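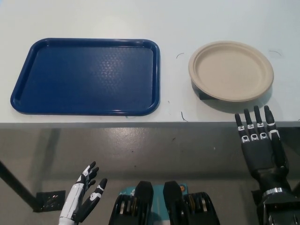 A blue serving tray and a molded-fiber plate on a white table.

The dining service at the Prallach residence hall serves 600 meals on an ordinary weekday, and its manager has spent much of the past year deciding what those meals are served on. She spoke with the Tenetus newsletter on Sunday, October 29, 2023, between brunch and dinner.

"We had foam plates for as long as I have worked in this building," she said. "Students asked about them every fall." The hall changed to molded-fiber plates after a trial in which 629 diners returned comment cards. Most approved. The chief complaint concerned soup, and bowls remain ceramic for that reason.

The plates are ordered from Clestico in cases of 1000. The manager keeps three cases on hand and would prefer more, but the storeroom on the Salcedo side is shared with housekeeping.

Trays were a separate question. Several staff members wished to remove them altogether — a tray, they argued, encourages people to take food they will not eat. The manager disagreed. "Someone on crutches needs a tray. Someone with a toddler needs a tray." They are now stacked at the end of the line, and diners who want one may take it.

Asked about the white tables, she laughed. "They show everything. We wipe them down, and then we wipe them down again." New tabletops will be considered in December.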